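**Notebook entry, November, 9:40 a.m.**
Room 5, table by the balcony
Recorded by: Ratree Sriwong
Copy to: Huiling Feng, Pichit Jitpraphai

Purpose of the session: to clear and sort the contents of the table before the Kitov household trial moves to its second stage. The table had been used as a general drop point since the last entry, and food, paper goods and packaging had been put down together.

Categories in use are the 4 agreed with Ms. Feng:

- A: sealed food
- B: paper and cleaning goods
- C: boxes with a barcode
- D: waste wrappers

Snack bags are to be lifted by the upper part and checked for a printed code before they are assigned. A bag with a readable code is entered in the Zemero list. A bag without one is set aside for Mr. Jitpraphai. Torn wrappers go directly to D and are not entered.

Condition of the table and handling of the green bag:
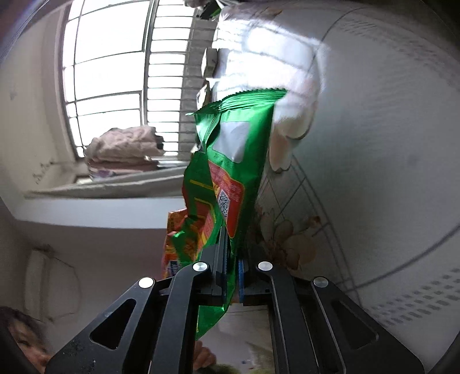
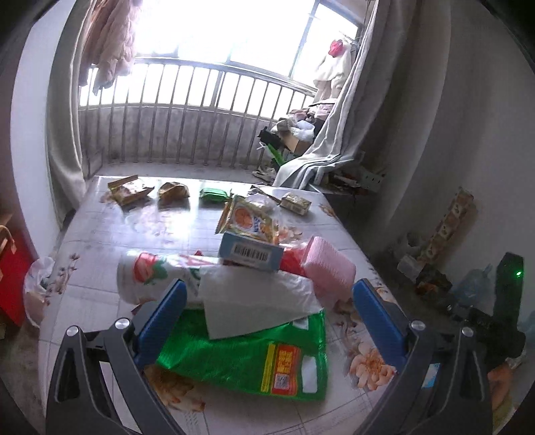

The paper towel roll and the sponge pack belong in B. Ms. Siriwan asked whether the roll should be opened for use at the table. It should not; a roll for daily use is kept with the Brillberg supplies, and stock items remain in their wrappers until they have been entered.

The light-blue and white box is assigned to C. It should be placed on its side with the barcode facing the room. Boxes stacked on top of soft packets were the main cause of crushed goods in the previous session, and the practice is to stop.

Foil wrappers require more care than the current instructions allow. A small gold packet and a crumpled gold wrapper look much alike at arm's length, and one may be thrown away in place of the other. Until the instructions are revised, all gold items are to be picked up and felt before they are assigned to A or D.

The oilcloth is to stay on the table. Ms. Chiriac has proposed a plain cover, on the grounds that small items are hard to find against the flowers. I have no objection, but the change should be made between stages and noted here with the time.

Clothes and cardboard on the balcony floor are outside the scope of this entry. They will be handled separately under the Sangkhawat room plan.

Open points:

1. Zemero list stands at 1,492 lines. Duplicates have not been checked.
2. Labels for C: order a further 100.
3. Revised wording for foil items, draft to Ms. Feng.
4. Decision on the table cover, Ms. Chiriac.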